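10 March 2026

Roster lock is at midnight and I have eaten a bagel over the keyboard.
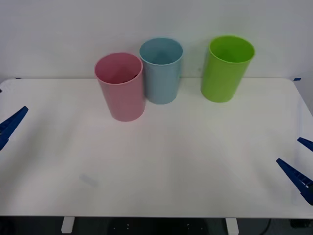 We got our seed for the Odukoya qualifier this morning and it is 15, out of sixteen. I had told everybody we'd be seeded in the top half, in the voice of a man who has seen the formula, and I have not seen the formula. So the day started with five messages, four of them from Tanko and one from Tanko's other account. I answered by reorganizing the practice groups, the way other people clean the oven. The groups are named after colours, so we now have Pink, Light Blue and Lime Green, and by lunch I had been told that Pink is obviously the B team, that Light Blue sounds like a recovery ward, and that anybody put in Lime Green would be speaking to his agent. None of them has an agent. Yareli asked to be Pink and then took two maps off the others before I'd finished typing up the schedule.

I should put down where things stand, in case I read this in September and want to know whose fault it was.

Rakia has four starters who agree on things and one who is Tanko Dauda. Tanko is the best aim we have. He is also the only player I've ever coached who mutes his own team so he can concentrate on talking to the other one. Last week against Fendthorpe he typed "good try" after the first round, and they were winning at the time. We lost that map and the next one, and he told me afterward that the mental game takes a while to land.

Fouad is still calling. I had hoped to move that off him before the qualifier and give it to Yareli, who sees the map better than he does and says less. The trouble is that Fouad enjoys calling so much. He has a special voice for it, lower than his real one, and when we're down to the last two rounds it gets so low that Temitope has to ask him to repeat himself. "Say again?" is now the most common phrase on our comms. I went through the recording to check. I heard it during a retake, during a timeout, and once when Fouad was only asking if anyone had a spare mouse.

I talked to him at four. I'd prepared a speech that began with how much the team values him and he said, "You want Yareli to call," before I'd gotten to the second sentence. Then he said fine. I had a whole middle section! I had an anecdote about my own playing days, such as they were. He said he would like to try the entry role and could he go first onto the site for once and not have to think. I said that described most entry players I've known and he seemed pleased.

So Yareli calls on Saturday's qualifier. No, wait, they moved the qualifier again. Yareli calls whenever the qualifier is. The admins have posted three start times in the rulebook thread and locked the thread after the third, I suppose to keep us from getting a fourth.

The server is another matter. Chukwuemeka got 209 ping in the tech check. He is our anchor, and he was watching enemies walk past him into the site and then falling over dead a moment later, like somebody getting bad news by mail. I wrote to the admins. They wrote back that the server location had been chosen for fairness to all teams. I asked which team it was fair to. They attached the rulebook. Chukwuemeka himself is calm about it. He says that if everything arrives late then he'll shoot early, and he did win a round that way tonight by firing at a doorway before anyone was in it. The other side called him a cheater, and he has changed his status to the quote.

Then there's Nisteck. They are our sponsor in the sense that they have sent us headsets. They would like us to say "Powered by Nisteck" at the top of every stream, and they would like to see our "content calendar." I have never had a content calendar. I have a note on my phone that says "post something??" and I've had it through two phones. Their marketing person was very nice on the call and asked what our story was. I said we are five people who met in the losers' bracket. She wrote that down and asked if we had anything more aspirational, and Temitope, who I'd forgotten was on the call, said we hoped to meet other people in the winners' bracket. She liked that a lot. It's going on a banner.

We did the sponsor stream this evening, a practice match against Fendthorpe, and it peaked at 232 viewers, our best ever. I'd be prouder if I hadn't seen the chat. A good share of them had come over from a bigger channel that had just ended, and most of their messages were asking where the other guy went. A few stayed when Temitope held the bridge alone with a pistol. She'd forgotten to buy anything, having been explaining the bus routes to Yareli through the whole buy phase, and she got three of them anyway and then said on stream that it was a read. I clipped it. That's my content calendar filled.

We won the first map. Yareli's calling is hard to describe because there's hardly any of it. She says where to go, then nothing, then "now." For the first few rounds the others kept asking if she'd disconnected. By the second half they'd quit asking and just went. Fouad ran in first every time and died nearly every time and I haven't heard him that happy since I've known him. His normal voice is pretty high, as it happens.

We lost the second map because Tanko found out the opposing sniper was an old teammate and spent six rounds hunting him all over the place for personal reasons. He got him once. We lost that round too, but he wanted it noted, so I'm noting it.

The third map we didn't play. Fendthorpe had to give their room back.

Roster submitted at 11:40. It took me two goes because the form wants the substitute's legal name and I'd put "TBD," and the form said TBD was already registered with another team. I've put myself down. My wrist makes a sound like a pepper grinder and my reactions are those of a man signing for a package, but the rules say there has to be a sixth. I told the group chat. There was a long pause and then Tanko wrote that he'd be looking after his health from now on.

Tomorrow: ask Yareli if she wants the timeouts as well. Find out about the server. Get bagel out of keyboard, starting with the space bar.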